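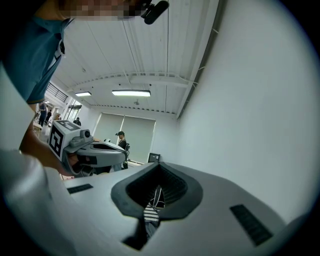
So does the robot just copy me? Snædís Thorlacius asked that, and it's a really good question. Short answer - sort of.

Quick version. A robot doesn't know how to fold a towel. Or stack cups. Somebody has to show it. One way: hold a gripper in your own hand and do the job yourself. Squeeze, lift, let go. A little camera on the gripper records what it sees. No robot needed yet!

Those black-and-white squares on the gripper? Markers. A camera can spot them easily, so a computer can work out where the gripper is and wich way it's tilted.

Another way is remote control. You move a handle, the robot arm moves too. Slower, and kind of tricky at first.

Then practice. Lots. For one cup job at Junovik, people did it 900 times, 20 seconds each go. Boring? A bit. But every go is diffrent - cup on the left, cup on the right, cup upside down - and the robot needs all of them.

Try it at home: kitchen tongs, one sock, one bowl. Close your left eye. Now move the bowl and do it again.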